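Gronum Tableware Soiling and Cleanup Collection
Data card, maintained by the Dastovwood Household Studies Office 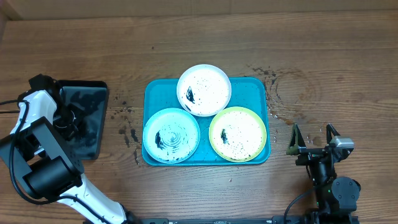 Summary
The Gronum collection documents soiled plates, trays and tabletops in domestic settings. It holds 3824 still images from 436 table arrangements. The present release was prepared in April under the direction of Hatice Yaman.

Contents
Each arrangement consists of plates on a tray or directly on a table, with dark marks on the tableware, on the surrounding surface, or on both. Plates with plain white rims and plates with colored rims are included. Marks range from fine specks to larger smears and drips.

Labels
Surface marks are recorded under four terms: smear, droplet, speck and streak. Marks on the table are labeled separately from marks on the plates. Where two marks touch, annotators assign the term that fits the larger one. Wood grain is left unlabeled - reviewers should consult the grain notes before reporting a missed streak.

A second annotator reviewed 849 images. Disagreements were settled by Erdal Kılıçarslan, and the original labels were kept in a separate column.

Intended use
The collection is suited to studies of stain location, table clearing and dishwashing order. It should not be used to judge food safety or to identify the substance that caused a mark.

Known limitations
Light-colored plates are overrepresented. Pale residue is rare, and labels for specks near a plate rim are less consistent than those for smears.

Maintenance
Corrections are reviewed by Hülya Kırmızıgül within 90 days of receipt. Requests should state the arrangement number, the surface concerned and the proposed label. Superseded labels remain available on written request to the Office.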